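## 4. Setting Up the Vilero Label Printer

This section covers installation of the Vilero label printer at a service desk or stockroom counter. Read the whole section before connecting power. Sites that received their unit through Limsakul should also keep the delivery sheet, as it lists the serial number needed in step 9.

### 4.1 Choosing a location

1. Place the printer on a level surface that does not shake when drawers or doors are closed.
2. Leave 13 inches of clear space above the lid so that it can open fully.
3. Keep the rear vents away from walls, curtains and stacked paper.
4. Do not install the printer next to a sink, heater or open window.

**Caution:** Do not lift the printer by its lid. The hinge is not designed to carry the weight of the unit.

### 4.2 Loading the label roll

5. Press both side latches and raise the lid until it locks.
6. Slide the roll guides apart and set the roll between them with the labels facing up. Close the guides until they touch the roll without pressing on it.
7. Pull the end of the roll forward past the tear bar and lower the lid. Both latches must click.

A full standard roll holds 2,000 labels. Partly used rolls may be loaded in the same way, but the counter must then be reset by hand from the Supplies menu. If the counter is not reset, the low-supply warning will appear at the wrong time.

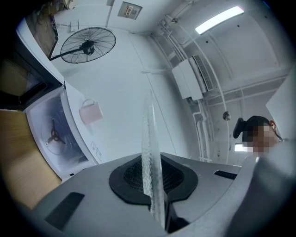

Rolls from other suppliers may be used if the core matches the size given in Section 2. Labels with a heavy adhesive can leave residue on the print head, and the head should be cleaned each time such a roll is replaced. Store unopened rolls flat, in their wrapping, at room temperature.

### 4.3 Connecting and registering

8. Connect the power cord to the printer first and then to a grounded outlet. Hold the power button until the status light turns green.
9. Enter the serial number when the display asks for it. Numbers are entered without spaces.
10. Select the Grirkau network profile if the site uses one. All other sites should select Standard.
11. Print a test label from the Tools menu.

The test label should show a solid border on all four sides. If one side is missing, open the lid and repeat step 6.

**Note:** Error 259 means that the lid was opened while a job was in progress. Close the lid and press Resume. The interrupted label will print again from the beginning, and the damaged one should be thrown away.

### 4.4 Handover

The person who completes the installation must record the date, the desk number and the result of the test label in the site log. Questions about network profiles should be sent to Ayanda Lekota. Requests for replacement latches, guides or power cords go to Wichai Phromma in the supply office.

Cleaning and routine care are covered in Section 5.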